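The Case for Leaving Things Out on the Bench

Opinion

Every teaching lab I have worked in has had a rule that the bench must be clear at the end of the session. I followed it for years and I enforced it for longer. I now think it is a bad rule for beginners, and I would like to see it dropped, at least for the first half of a course.

My argument comes from the evening class I teach at Girnside, which runs over seven weeks and takes up to 14 adults. Most of them have not touched a beaker since school. Under the old rule they spent the first part of each Monday session at the cupboards, asking what a thing was called and where it lived. Then they spent the last part putting it back, often on the wrong shelf. Over two hours sounds like a lot of time until you take both ends off it.

So in May I stopped. The basic items now stay on the table between sessions, spread apart, each one where a person can see the whole of it. It is not a pretty table. It is a useful one.
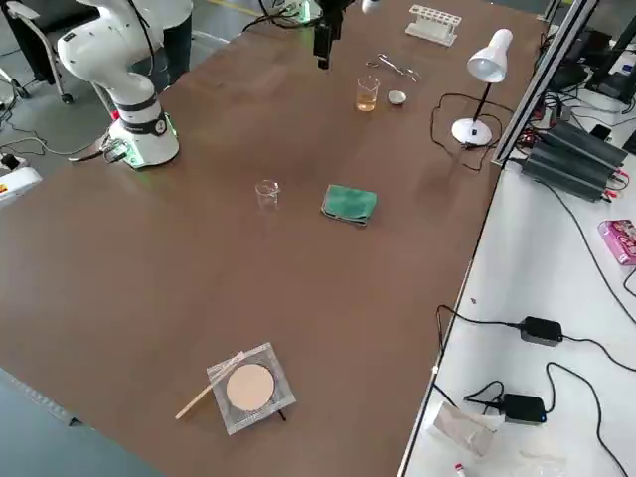 Beakers, gauze, tongs and an empty test tube rack, with the lamp at the edge of the table.

The first objection I hear is about space. A crowded bench is a dangerous bench, and I agree with that. But a bench can have things on it without being crowded. What matters is that there is a clear stretch close to the person working and that the equipment sits beyond it. Most of our basic kit is small. Glass gets a gap on all sides. If two items touch, one of them moves.

The second objection is about dust and breakage, and here I have less to offer. Glassware left out does need rinsing before use. We use plain beakers from a supplier called Wasen, and they are cheap enough that I do not lose sleep over one. I would not leave out anything with a ground joint. The balance goes back in its case every time, and so does the good thermometer.

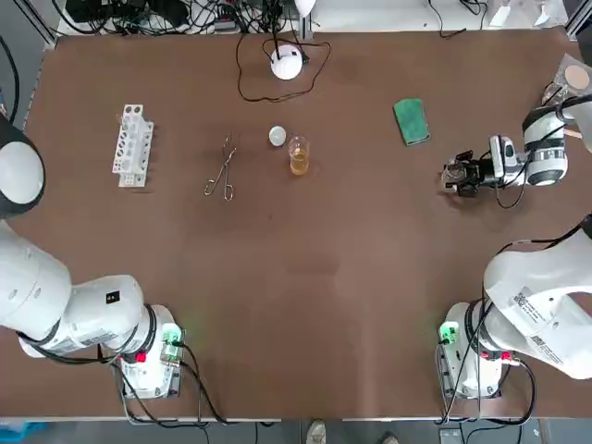 There is also the matter of cords. A lamp on a bench is worth having, because the ceiling lights in most teaching rooms were put in by somebody who never had to read a meniscus. But a lamp brings a cord, and a cord will find its way into the one spot where you want to set down a dish. I have no clever answer. Ovska sells a clip for the table edge that holds up fairly well. Looping the slack and tying it works about the same.

What I have gained is that people learn the names. Someone who sees a wire gauze every week stops calling it the square thing by week two. They also begin to plan. They look over the table before they start and pick out what they need — I used to have to tell them to do that.

Clear benches still have their place. Shared rooms need them, and so does any work with something nasty in it. By week five I ask the class to set up from the cupboards and put everything away after, and they manage it without much help from me. They know what they are looking for by then.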